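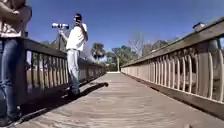 Section 6. When the Wenus stops on a boardwalk and won't go again

I wrote this section after a long November at Ursu, where our plank inspection rover kept parking itself in the middle of the deck and refusing to budge. If yours has done the same, welcome! It can nearly always be sorted out on the spot with the tablet and a soft cloth, but please read the cautions first, because the one time we skipped them the rover ended up with a wheel between two balusters and I ended up with a very sore thumb.

CAUTION: A stopped Wenus is still a live Wenus. The drive motors hold torque for 5 seconds after a fault, and they can pull again if the fault clears by itself. Keep your hands and feet away from the wheels until the beacon is solid amber.

CAUTION: Don't clear a fault while somebody is alongside. Boardwalks are shared, and people stop at the rail to look at things, lean over, set up cameras, and they have no idea which way your rover is going to move. Wait until they've gone by, or ask nicely.

6.1 Which fault have you got?

Look at the number on the tablet.

1014 means "edge ahead." The rover thinks the deck ends in front of it. On a boardwalk this is usually a hard shadow lying across the planks. A railing throws one, and so does a person standing at the railing, and a person's shadow is worse because it moves.

1509 means "rail lost." The rover follows the kick board at the bottom of the railing, and it has stopped finding it. Dirt on the side sensor does this, and so does a gap in the board.

If you've got both together, work on 1509 first. I did it the other way around for a week and got nowhere.

6.2 Clearing a 1014

1. Press the red stop on top of the rover. Do this even though it's already standing still.

2. Wait for solid amber.

3. Walk to the front and look at the boards. Check for a real problem before you blame the shadow: a missing plank, a lifted end, a step. If you find one, leave the rover stopped, go to 6.4 and report it.

4. Wipe the two downward sensors with a dry cloth. No spray, please (it leaves a film and then you'll be reading this page again tomorrow).

5. On the tablet, open Deck, then Edge, and tap Relearn. Keep your own shadow out of the way while it runs. I stand behind the rover with the sun on my face, if the railings leave me room.

6. Twist the red stop to release it and choose Creep. Walk behind the rover until it's past the dark patch, then go back to Normal.

NOTE: The edge threshold ships at 72. You'll be tempted to lower it so the rover quits fussing over shadows. Please don't! A lower number makes it slower to believe in a real edge, and there was a morning at Ursu when mine rolled its front wheels over a step because I'd done exactly that. I put the number back before lunch.

6.3 Clearing a 1509

Strong sun coming in over the opposite rail is hard on the side sensor. The front of the balusters gets bright, the inner faces go dark, and the kick board can drop out of the picture the rover builds for itself.

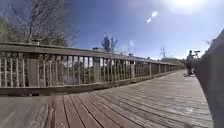

Railing, posts and kick board in strong sun. Let anyone ahead get clear before you restart.

1. Red stop, solid amber, same as before.

2. Wipe the side sensor, and check that the plastic hood over it hasn't been knocked upward.

3. Push the rover by its handle until it sits parallel to the railing. Use the freewheel lever. If you shove it without the lever you'll strip the coupling, and Barnden will charge you for a new one.

4. Open Rail, then Find. The bar turns green when the kick board is picked up.

5. If the bar stays gray, roll the rover on to the next thick support post and try again. It locks onto a wide post much more easily than onto thin balusters.

6. Release the red stop and walk the next stretch in Creep.

NOTE: Bicycles being pushed along the deck can set off a 1509 if they come between the rover and the rail. Once the bike has passed, the fault usually clears on its own, so stay back from the wheels (see the first caution).

6.4 If it faults again in the same spot

Stop trying. Switch off at the key, put the rover on its cart and take it off the deck. Then save the log under Tools, Lunano, Export, and send it to me, Teodor Sârbu, at the Barnden service desk, along with the time of day and which side the sun was on. A photo of the boards helps too.

Leave the threshold at 72 before you pack up, and check that the freewheel lever is back in Drive.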